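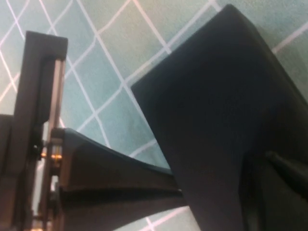 컬비 주민회관에서 이번 8월에도 상자 나눔 장터가 열린다는 소식을 듣고 제가 먼저 다녀왔어요! 안 쓰는 수납 상자를 가져오면 다른 상자로 바꿔 갈 수 있는 작은 행사인데, 올해는 벌써 88개가 모였대요. 작년보다 16개나 늘었다고 하니 다들 집에 상자를 꽤 쌓아 두고 사셨나 봐요(저희 집도 마찬가지고요).

장터를 꾸린 리나 다바스 씨는 “무늬 없는 까만 상자를 찾는 분이 제일 많아요. 책장에 넣으면 티가 안 나거든요”라고 하시더라고요. 저도 글씨 하나 없이 새까만 상자를 좋아해서 그 말에 고개를 끄덕였어요. 먼지가 잘 보이는 건 좀 귀찮지만요!

교환은 한 사람당 3개까지 되고, 가져올 상자가 없으면 하나에 1,000원을 내면 됩니다. 모인 돈은 회관 책장을 고치는 데 쓴다고 해요. 문은 오전 10시에 열고 오후 4시에 닫아요. 뚜껑이 있는 상자는 꼭 뚜껑까지 챙겨 오시고, 안쪽은 한 번 닦아서 가져와 달라고 하네요. 큰 상자는 입구 왼쪽, 작은 상자는 창가 쪽 탁자에서 받습니다. 저는 신발장에 넣을 납작한 상자를 구하러 한 번 더 갈 생각이에요.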